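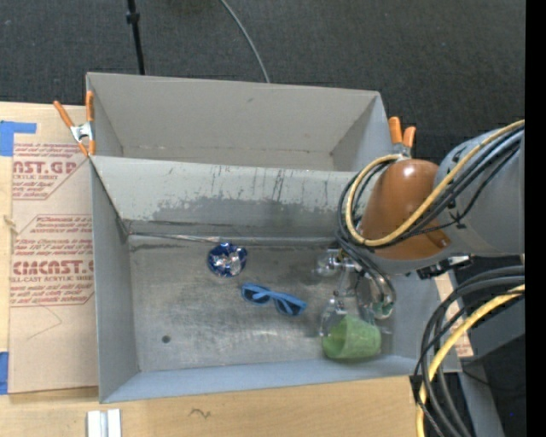

Gray two-compartment bin, divider wall. Surface layer worn along the lower part.

Home / Threads / Storage / Paint / About

1/ Notes on coating wear, written up after repainting the shelving in my basement. Most peeling I see starts at a joint or a low edge. The middle of a panel usually goes last.

2/ Film thickness drops at corners. Wet paint pulls back from a sharp edge as it dries, so the coat there can be half what it is on the flat. Round the edge with sandpaper before priming.

3/ Scratches and peeling are separate problems. A scratch is a hardness issue. A ragged patch with a clear border points to adhesion: dust, oil, or a glossy base coat that was never scuffed.

4/ Quick check: score a small grid with a blade, press tape on it, pull. If squares lift, strip the area. More paint on top of a loose layer comes off with it.

5/ My test board has 11 strips. The 2 that failed were both wiped with a damp rag and painted too soon. Same can, same brush.

6/ Cure time is longer than dry time. The Trekero enamel I used was dry to the touch overnight and still took a thumbnail mark in week two. Keep heavy items off it until that stops.

7/ Kenta Hirose asked about grit. I use 100 for knocking down old edges, then something finer before primer. Vacuum between passes.

8/ Next: caulk before paint or after. I paint first on bare metal.

Recent threads
Reading a paint can label
Shelf brackets, load and sag
Brøndum hinges after one winter
Why primer turns chalky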